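Print this page | E-mail this page

Economics of Everyday Markets
Handout 3: Why Secondhand Goods Are Priced So Strangely

By Girish Vishwakarma
August 12, 2019

Start with a lamp. It sold new for $750 at a shop in Pusdale, to a man who thought it would change his evenings. A year later he lists it for $600, on the theory that he has been very careful with it. It goes for $90.

He feels robbed. You should be able to say, by the end of this unit, who robbed him and when.

Part of the answer is information. The seller knows the switch sticks. The buyer suspects that something sticks, and knocks money off for every fault she can imagine. A seller whose lamp is perfect gets the same low offer as everyone else, so he keeps it or gives it to a nephew. What stays on the market is lamps with sticky switches. You met this last week under the name adverse selection, and I expect most of you have already forgotten it. Look it up again.

The other part is attachment. People ask more for a thing they own than they would pay to get it. Sveva Lo Presti ran this with last year's section, using coffee mugs from the department kitchen. Owners wanted roughly double what the buyers offered. The mugs had chips in them – so did the argument that followed.
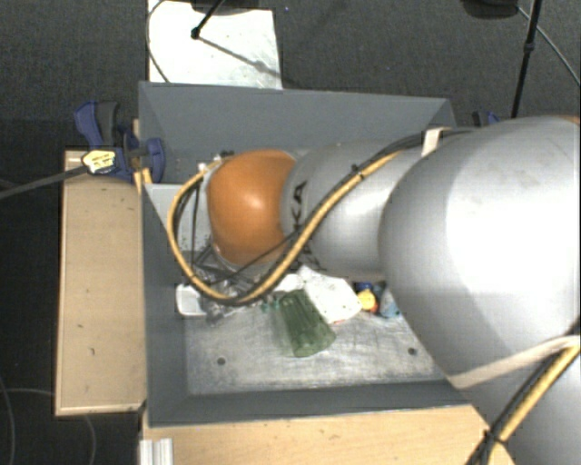 Now put the two together. The owner's price is too high because he loves the lamp, and the buyer's price is too low because she has never met it. The gap between them is where dealers make a living. A dealer has no feelings about lamps and has seen 2000 of them. He can spot the sticky switch from the doorway, and his name over the door means he will still be there when you come back to complain.

Consider two towns. In Zornik, dealers must take returns for a month. In Etov, all sales are final and the dealers are charming about it. Same lamps, same incomes. Before you read further, write down which town has the higher prices and which has the more trade. If your answer to both is Etov, see me.

Things to bring to section:

One secondhand listing, any item, with the asking price and the original price. Cars are allowed but everybody does cars.

A paragraph on what the seller knows that you don't.

The Yao chapter, read. Skimming it on the stairs has been tried.

The longer paper is due in October. Extensions follow the Etov rule.

Last updated: August 12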